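Groupe de travail « Règles d'essai pour robots à deux bras »
Compte rendu de la réunion de juillet, site d'Otville

Présents : Kaede Ikeda (animation), Takeshi Shibata (secrétariat), un représentant de Jetmont, deux de Stullonton.
Ouverture à 14 h 10. Le compte rendu précédent est adopté sans modification.

1. État initial du poste
K. Ikeda rappelle que le projet de règle exige une planche d'assemblage et des pièces identiques d'un laboratoire à l'autre. Stullonton souhaite que la position des pièces avant essai soit relevée par écrit.

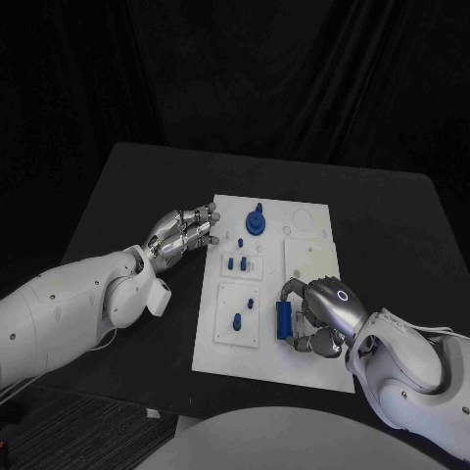

Le groupe retient le relevé écrit, signé par l'opérateur avant le départ. Jetmont demande si une pièce mal posée annule l'essai. Réponse : oui, si l'écart est constaté avant le premier mouvement ; sinon l'essai compte et l'écart est noté.

2. Position d'attente des mains
Le texte actuel dit « mains dégagées », formule jugée trop vague. Nouvelle rédaction de l'article 16 : au signal de départ, aucune main ne touche la planche ni les pièces. La posture des doigts reste libre. 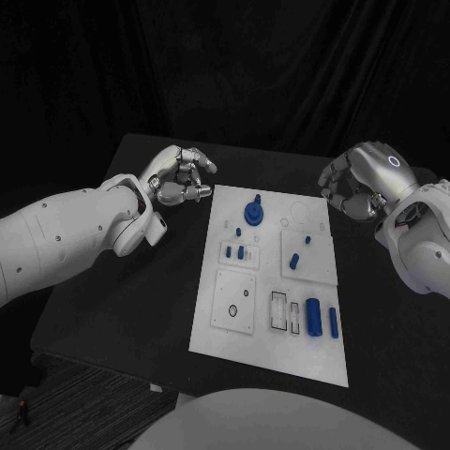 3. Comptage des essais
T. Shibata présente le dépouillement de la campagne Yoshida : 1 569 essais, dont 59 écartés faute de relevé initial. Stullonton voudrait aller jusqu'à 4 000 essais avant publication. Jetmont trouve cela trop long. Point reporté.
Une reprise de pièce par la même main n'est pas un échec. Une pièce ronde peut être saisie par le bord.
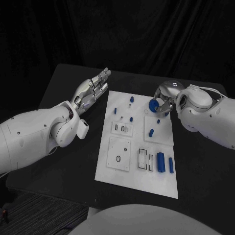

La question de l'intervention humaine est plus disputée. Version provisoire : tout contact d'une personne avec le plateau met fin à l'essai, y compris pour redresser une pièce tombée.

Actions
T. Shibata : diffuser l'article 16 révisé.
Jetmont : proposer un modèle de relevé.
Séance levée à 16 h 05.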